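1/21/26 맑음, 손목 시큰함

오늘도 분홍 옷을 접었다. 퇴근하고 누웠는데 눈을 감아도 분홍색이 보인다. 물류창고에서 옷을 개던 시절에는 적어도 색깔이 여러 가지였다.

드로스타스빌 센터에서 반품 의류를 개는 일을 한 게 작년 11월까지다. 그때는 손으로 갰다. 한 벌 집어서 털고, 소매 넣고, 반으로, 다시 반으로. 하루 600벌이 목표였고 나는 그걸 채우는 사람이었다. 자랑이라면 자랑인데 이력서에 쓸 데는 없다. 그러다 코티아에서 접이 라인을 자동화한다고 공지가 붙었고, 면담이 있었고, 면담에서 팀장은 "없어지는 자리는 없습니다, 바뀌는 겁니다"라고 했다. 바뀌긴 바뀌었다. 지금 나는 사무실 책상 앞에 서서 집게로 옷을 갠다. 손이 있는데 집게로 갠다. 명함에는 '동작 교시 담당'이라고 적혀 있다. 엄마는 교사가 됐느냐고 물으셨다.

오전 할당은 136회. 한 번 접으면 1회, 들었다가 놓쳐도 1회로 쳐준다. 처음엔 놓친 것까지 왜 세나 했는데 크리스티나 바실렌코 씨 말로는 못한 것도 배울 게 있단다. 평생 직장에서 들어본 적 없는 말이라 조금 감동했다. 내가 손으로 갤 때는 못 갠 건 그냥 못 갠 거였다. 크리스티나 씨는 호로베츠라는 협력사에서 파견 나온 분으로, 하루 종일 내 팔꿈치 각도를 보신다. 나는 그게 아직도 어색하다. 점심때 젓가락질을 하면서도 팔꿈치를 몸에 붙이게 된다.

골지 옷이 제일 어렵다. 집으면 늘어나고 놓으면 제멋대로 말린다. 손가락으로 하면 손끝에서 천이 미끄러지는 게 느껴지는데, 집게로 잡으면 눈으로 보고 짐작하는 수밖에 없다. 나는 십 년 가까이 옷을 개면서 내가 손끝으로 뭘 하고 있는지 한 번도 생각해 본 적이 없었다. 이제는 그걸 크리스티나 씨한테 말로 설명해야 한다. "여기서 약간 당겨요." 약간이 얼마냐고 물으신다. 약간이 약간이지.
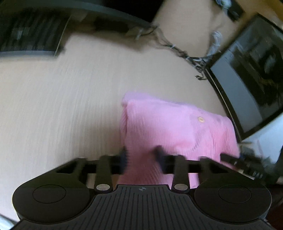
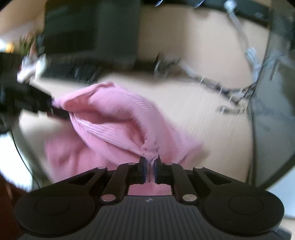
집게로 접는 분홍 골지 옷. 첫 번째는 접힌 상태, 두 번째는 길게 당겨진 상태.

사진은 필룸에서 내려받았다. 필룸은 우리가 하는 동작을 기록하고 점수를 매기는 프로그램인데, 본인 기록은 본인이 볼 수 있게 해놨다. 복지라고 했다. 두 번째 걸 보고는 좀 웃었다. 옷이 꽈배기다. 센터 시절 반장님이 봤으면 뒷목을 잡으셨을 것이다. 그런데 집게로 양쪽에서 당기다 보면 저런 순간이 꼭 온다.

오후에 센터 쪽 소식을 들었다. 새 라인이 티셔츠는 곧잘 개는데 골지는 옆으로 밀어낸다고 한다. 밀려난 옷이 오늘만 209벌. 남은 사람들이 그걸 손으로 갠다. 그러니까 쉬운 건 기계가 하고 어려운 것만 사람한테 온다는 얘긴데, 목표 수량은 예전 그대로라고 했다. 예전엔 티셔츠가 사이사이 끼어 있어서 그때 숨을 돌렸다. 티셔츠 서너 벌이면 손목이 쉬었다. 그게 휴식이었다는 걸 면담 때 말했어야 했는데, 그때는 나도 몰랐다.

나야 앉을 의자도 있고 난방도 되는 데서 일하니 불평할 처지가 아니라고들 한다. 맞는 말이다. 허리는 확실히 덜 아프다. 대신 손목이 아프다. 집게가 무거운 건 아닌데 계속 쥐고 있으면 엄지 밑이 굳는다. 크리스티나 씨에게 말했더니 진지하게 받아 적고는 건의 사항 43번이라고 알려주셨다. 앞에 있는 것들은 어떻게 됐는지 물어볼까 하다가 말았다.

퇴근 전에 심심해서 맨손으로 한 벌 개봤다. 금방이었다. 모서리도 딱 맞았다. 크리스티나 씨가 보더니 방금 그걸 집게로 다시 해줄 수 있냐고 하셨다. 다섯 번 했고 다섯 번 다 모서리가 삐뚤었다. 그것도 전부 회수에 들어갔으니 내일 오전은 조금 여유가 있겠다.

집에 와서 빨래를 걷었는데 개기 싫어서 의자에 걸쳐 놨다. 내일은 파스 사 올 것. 엄마한테 전화할 것.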